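We use cookies to improve your experience on this site. By continuing to browse you agree to our use of cookies. Accept | Manage settings

Barwood's cord drive blows past every guess

10th November

9 shares | 2 comments

Barwood has cleaned out its bottom drawers, and what a pile it made! The town's first cord and charger drive wrapped up at the old produce hall with 783 kilograms of unwanted leads, plugs, adaptors and power boards handed over for sorting, testing and recycling.

Organiser Ljubica Stojanović had hoped to fill the back of a ute. By lunchtime the ute had already done its first run to the depot, and the queue at the roller door still went past the bakery.

"I thought we'd get the keen ones and a few people who'd wandered over from the markets," she said. "Then a bloke turned up with a wheelie bin full of printer cables and I knew we were in for a big one. I've never been so happy to see a printer cable."

The idea came out of a chat at the Rasitari repair café, where people kept bringing in lamps and radios in perfect working order apart from a dead lead. Rasitari had bits and pieces on hand, but never the right ones, and everyone who came through the door seemed to have a tangle at home they didn't know what to do with. Putting the two together was an easy decision.

Anything in good nick was set aside to be looked over by Kováčik Electrical, the family business on the highway, which lent two of its sparkies and a test bench for the day. Mains leads that pass will be tagged and hung on a wall of hooks at the café, sorted by plug, and free to anyone who needs one. The rest goes to a recycler for the copper.

Snežana Karagiannis of Kováčik Electrical spent most of the day with a pair of cutters in one hand, snipping the plugs off frayed leads so they couldn't find their way back into a wall socket.

"Some of what we saw should've been thrown out years ago – cracked plugs, tape over bare wire, a power board with a scorch mark on it," she said. "It's brilliant that people brought them in. If you've got one like that at home, stop using it and drop it off."

There were some lovely finds too. Azra Pavlović came looking for a figure-eight lead for her mother's sewing machine, which had been sitting in a cupboard since they moved house, and left with one that fitted. She was back an hour later to show Ljubica a hemmed tea towel. Another visitor went home with the charger for a camera that still had holiday snaps on it.

Roughly 100 people stayed on for the afternoon workshop, run by Mateja Tomić, on keeping cords in order around the house. It was standing room only, and the kids' table (cardboard tubes, paint, plenty of googly eyes) turned out some very stylish cord holders. His tips were simple and went down a treat: label both ends of a lead the day you bring it home, coil it loosely and never around the appliance itself, don't plug one power board into another, and keep chargers off beds and away from anything soft while they're in use. 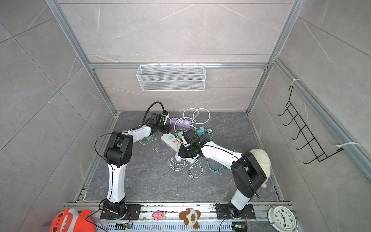 Power strips and tangled charging cables, with plush toys and an alarm clock in the mix.

Batteries were the one sore point. A fair few people arrived with loose ones in bags and had to be sent on to the transfer station, which takes them all year. Ljubica says a proper battery drop-off is top of her list for next time, with tape on hand so the terminals can be covered before they go in the tub.

And yes, there will be a next time. Kanini Rashidi, who manages the produce hall, has already offered it again for next November and wants to throw old phones and remote controls into the deal.

"The whole place was buzzing," she said. "People were swapping stories about what each plug belonged to – half of them had no idea. I had a wonderful day and I'd do it again tomorrow."

If you missed out, Rasitari will keep a collection tub inside its front door until the end of November. Cords, chargers and power boards only, please, and no batteries. The free lead wall opens as soon as the testing is finished, and if you can't see what you're after, leave a note on the board beside it with the name of the appliance and a sketch of the socket.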